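Ristum Microfibre Cloths - Mixed Colours

We're big fans of these in the Cunthorpe shop, and the mixed pack has become the thing we grab first when a table needs a going-over. They're soft, they're thick for their size, and the colours are just plain cheerful - green, blue and a pinky purple that Naomi Langat picked out herself when the range was being put together.

The pile is looped, so you get lots of tiny bumps on the face of the cloth instead of a flat weave. Run your hand over one and it changes shade a little as the loops lie down. Every cloth has a stitched hem all the way round, and we like that it stays neat even when the cloth gets scrunched up in a drawer (ours do, constantly).
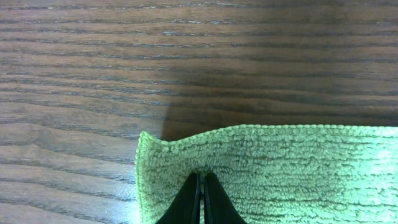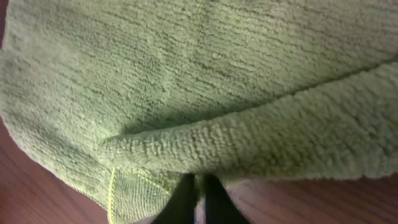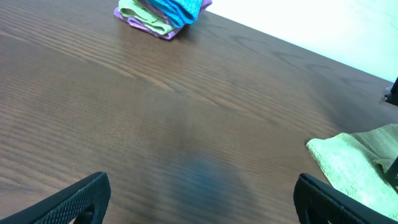
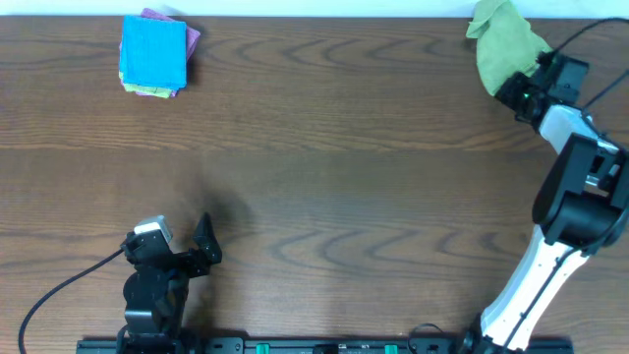
Nyamweya Home Catalogue, September issue, page 20

What's in the pack
4 cloths, colours mixed. If you'd like them all in one colour, leave a note with your order and Hamisi will see what's on the shelf.

Using them
Go over dry wood with a dry cloth for dust, following the grain. For fingerprints and cup rings, dampen the cloth, wring it out well and finish with a second one. They fold down into tidy squares and stack nicely, or you can roll one up loosely and leave it at the end of the counter where you'll reach for it.

Lots of our regulars keep a colour for each room. Volkan Yaman in our returns department does green for the kitchen and blue for glass, and he's very firm about it!

Washing
Warm machine wash, with other microfibre if you can - cotton towels leave lint in the loops. Skip the fabric softener. Hang to dry or tumble on low. Wash the purple one separately the first time.

Stock
We brought in 2,000 packs for the autumn and they're moving quickly. Cafes and cleaners wanting a carton should ask for Emmanuel Odera at the trade desk, who can also match them up with the Lumau spray bottles.

See also: Ristum glass cloths, Lumau refill bottles, dish brushes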